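Plumus Lending Library
Sorting Bag Program: Frequently Asked Questions

The questions below are the ones most often received by the Plumus front desk from families, teachers, and activity leaders. Please read them before calling. Information on general membership is kept on a separate page.

ABOUT THE PROGRAM

What is a sorting bag?

A sorting bag is a paper bag holding a small mix of household items and toys, lent or prepared for finding, naming, and sorting activities. Participants reach into the bag, choose an item, talk about it, and place it with others of its kind. The activity is suitable for one person or for a small group at a table.

Who may use the program?

Any member in good standing may borrow a prepared bag. Schools, day centers, and residential homes may borrow under a group membership. Visitors who are not members may use a bag on the premises at the Matić Street branch during open hours, provided that it is returned to the desk before they leave.

Is there a charge?

Individual members pay nothing. Group members pay a yearly fee of $40, which covers all bags borrowed under that membership. Replacement charges for lost items are explained under Returns.

How many items does the library hold for this purpose?

At the last inventory, taken in November, the sorting collection stood at 3,719 items. Paper bags, tape, and instruction cards are treated as supplies and are not included in that figure.

Is the program intended for a particular age?

The standard bags are prepared for participants aged five and older. Many of our group members use them with older adults. Bags for younger children are prepared separately and are marked "Plekimum" on the instruction card, after the series in which they were first offered. Plekimum bags contain no keys, no cord, and no small parts. Please do not add items to them.

BORROWING

How do I request a bag?

Requests may be made at the desk or by telephone. Please state whether you need a standard or a Plekimum bag and how many participants you expect. Group members should allow two working days.

How many bags may I have at one time?

Individual members may have two. Group members may have up to 11.

How long is the loan?

The loan period is 20 days. It may be renewed once, unless another member has asked for the same bag. Renewals cannot be made after the due date has passed.

May I choose the contents?

Within reason. Members may ask that a type of item be left out, or that a bag be built on one theme, such as kitchen items or pet toys. Staff will do what the shelves allow. We are not able to promise a particular item in a particular color.

THE BAG AND ITS CONTENTS

Why is paper used, when a box would last longer?

Paper bags fold flat for storage, cost very little, and are replaced when they wear out. The sides can also be turned down to suit the reach of the person using it. Members who prefer a rigid container may transfer the contents to one at home, but all items must come back in a bag.

How should the bag be set up?

Stand the bag on a clear, level table. Fold the rim outward and roll it down until the opening is wide and the contents can be seen from a seated position. Press the bottom flat with the palm of the hand. If the rim springs back, a short piece of tape on the outside will hold it. Please use paper or cloth tape. Packing tape tears the bag when it is lifted.

What is normally in a standard bag?

Contents vary. A typical selection draws on several of the following groups: plush toys, plastic toys, rope toys, keys on a ring, kitchen tools, balls, and pieces of fabric. The list printed on the instruction card is the only official record of what a given bag contains.

How should the items be arranged?

Lay the items on the bottom of the bag so that the larger ones can be recognized at a glance. Long items may be placed across the middle. Some overlap is desirable, as moving one thing to reach another is part of the activity, but heavy items should not be put on top of soft ones.
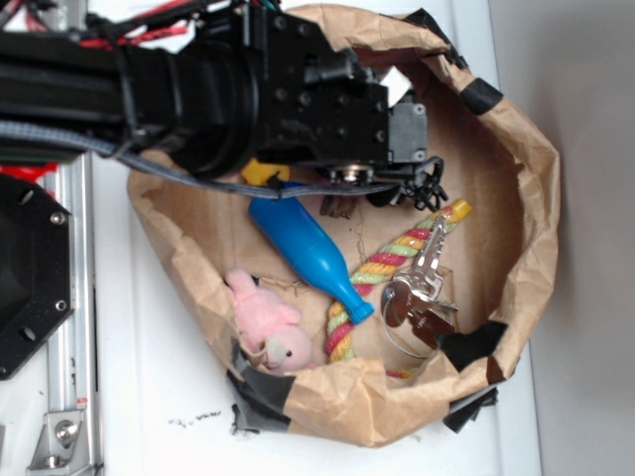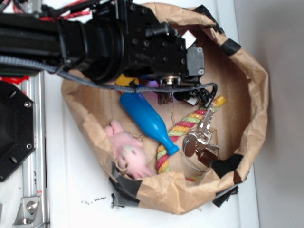

Opened paper bags with the rim folded outward; a blue bottle-shaped toy, a striped rope toy, keys, and a pink plush toy inside.

May items be placed on top of one another without harm?

Yes, with the exception noted above. Rope toys and fabric may lie under or over anything. Key rings should not be pushed through the strands of a rope toy, since the teeth of the keys catch and pull threads.

Are the keys real?

Yes. They are ordinary metal keys donated to the library. None of them opens any door, cabinet, or vehicle belonging to the library. Members are asked not to add their own keys to a bag. Three sets of members' house keys reached our shelves last year, and one has still not been claimed.

May I add my own items during an activity?

You may, provided that you remove them before returning the bag. Marking your own items with a dot of colored tape makes this easier.

RUNNING THE ACTIVITY

Is there a set way to sort?

No. The instruction card gives three suggestions: by material, by color, and by where in the home the item would be kept. Leaders may use any rule they wish. It is helpful to state the rule aloud before the first item is taken out, and to let participants propose the next one.

What should be done with an item that fits in two groups?

Let the participants decide, and accept the answer. A rope toy may reasonably go with the toys or with the things made of cord. Leaders who keep written records should note the reason given as well as the choice.

How long does a session take?

Most groups finish one bag in a quarter of an hour. Groups that discuss each item will need longer. We advise against using more than two bags in one sitting with young children.

How should the bag be repacked?

Place plush items in the corners, long items across the middle, and keys last. Check the contents against the card, unroll the rim, and fold the top over twice. Do not staple the bag.

CLEANING AND SAFETY

Are the items cleaned between loans?

Hard plastic and metal items are wiped with a mild cleaner on return. Plush and rope toys are machine washed in a mesh sack and dried fully before they are shelved. Worn bags are recycled.

Should I clean the items before I return them?

Please shake out crumbs and wipe off anything sticky. Do not wash plush items yourself. Several have been returned damp, and a damp item cannot be lent again until it has been through our own dryer.

Are there safety points for leaders?

Participants who put objects in their mouths should be given a Plekimum bag only. Keys and key rings should be counted out and counted back by an adult. Rope toys must not be placed around the neck. An item with a split seam, a sharp edge, or a loose part should be taken out of use at once and returned in the envelope supplied.

Do any of the items contain latex or nuts?

The library does not buy latex items for this collection. Donated items are inspected, but the materials in older toys cannot always be established. Members with a serious allergy should speak to the desk before borrowing.

RETURNS

Where may bags be returned?

At the desk of either branch. Bags must not be put through the book drop. The Bamo Hall collection point, which accepted bags in the past, is now for books and puzzles only.

What happens if an item is missing?

Tell the desk when you return the bag. Members have until the end of the following month to find the item, and there is no charge if it is returned in that time. After that, a replacement fee is added to the account according to the price list at the desk.

The paper bag has torn. Do I need to pay for it?

No. A small tear may be closed with tape. If the bottom has given way, use any clean paper bag of similar size and keep the original instruction card with the contents.

DONATIONS

Does the library accept items for the sorting bags?

Yes, at the Matić Street branch, mornings only. We are glad to receive clean plush toys with firmly stitched features, unused rope toys, old keys with all address labels removed, and sturdy plastic toys. We cannot accept glass, batteries, magnets, or anything that has held food or medicine.

Will I receive a receipt?

Receipts are given on request at the time of the donation. The library does not assign a value to donated goods.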